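Narayanan Bangera
July

We rewrote our bench rules for the gripper work this month. Posting the main ones because people at Avport asked what we changed.

1/ Anything with a mains lead counts as an electrical item, even when it's only there as an object to pick up. It needs a test label with a date. No label, it goes back on the shelf.

2/ Power strips used as objects stay unplugged from the wall for the whole session. The person holding the gripper checks this, then a second person checks it too. Both initial the sheet.

3/ Fingers get looked at every 200 grasps. Check the screws, check the inner faces. If a face is chipped, swap the pair — never just one side.
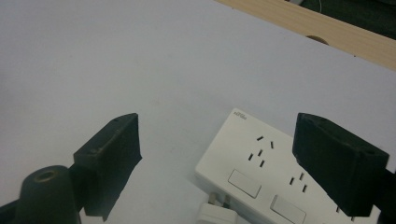

4/ Plugs and sockets are the awkward bit. Pull on the plug body, never on the cable. Keyvan Karimi wanted a force limit written in, so we set 38 newtons and stop there.

5/ Failed tries get logged the same as good ones. We had 900 entries in the last batch and the failures were the useful part when we argued over rule 4.

6/ Sixty minutes on the hand-held tool, then change over. Wrists get tired before people admit it.

7/ Still open: whether switches should be set to off before each run or left as found. Svend Þórarinsdóttir says off. I'd leave them as found and write it down. If you have a written rule for this, please send it over.

Last updated 16:20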